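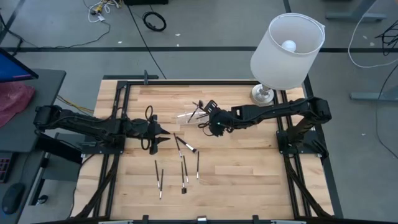

Two-arm cell, brush sorting task, tray to the right.

Wednesday, October
Prepared by Muireann Ó Briain, Customer Support, Vasiliauskas

Subject: Left arm stops short of slender items during sorting
Product: Drultau two-arm bench kit, with Itum control software
Customer: Nekevitz
Customer contact: Jarmila Rusnák
Status: Open, awaiting confirmation from customer

Fault as reported
The customer states that the left arm approaches the brushes correctly but halts before the fingers reach the handle. The gripper remains open and Itum records "target not reached". The right arm completes its picks and places brushes in the clear tray without a recorded error. The fault was first noticed after the kit had been moved to its present position. It affects slim handles more often than thick ones.

Information supplied
The customer provided the job log for one working session. It contains 170 pick attempts, of which 56 ended with the reported message. All 56 belong to the left arm. No collision warning or motor fault was recorded for either arm.

Checks carried out

09:40 -- Customer asked to confirm that both base plates were tight on the side rails. Confirmed by telephone. No movement felt by hand.

10:05 -- Software version compared with the current release. The versions match. No update required.

10:30 -- Left gripper opened and closed ten times from the manual screen. Full travel on each occasion. The gripper is not considered to be the cause.

11:15 -- Left arm sent to the reference point on the tabletop. The customer measured a gap of 15 mm between the fingertips and the mark. The right arm was sent to the same point and met it.

11:50 -- Stored base position for the left arm examined. The value dates from the original installation and was not renewed when the kit was moved. The right arm was set up again at that time, and its entry is correct.

13:20 -- Customer asked whether the table lamp at the far right corner could be affecting detection. A short run was made with the lamp off and a second with it on. Results were the same in both. Lamp excluded.

Finding
The left arm is working from an out-of-date base position. The error is small enough for thick handles to be gripped on some attempts, whereas slender ones are missed. No part is believed to be faulty and no replacement has been authorised.

Action required from customer
1. Stop the job and clear all brushes from the tabletop.
2. Open the set-up menu in Itum and select the left arm only.
3. Run the base position routine in full. The arm will visit the reference point 2 times.
4. Save the result and restart the controller.
5. Repeat the reference point check and send the measured gap to this office.

Customers are reminded that hands must be kept clear of the table while the routine is running -- the arm moves without further warning once the start button has been pressed.

Further notes
Ms Rusnák has asked whether the stored position can be checked automatically at start-up. The request has been passed to the Itum software team under a separate reference. This ticket will remain open until the new measurement has been received.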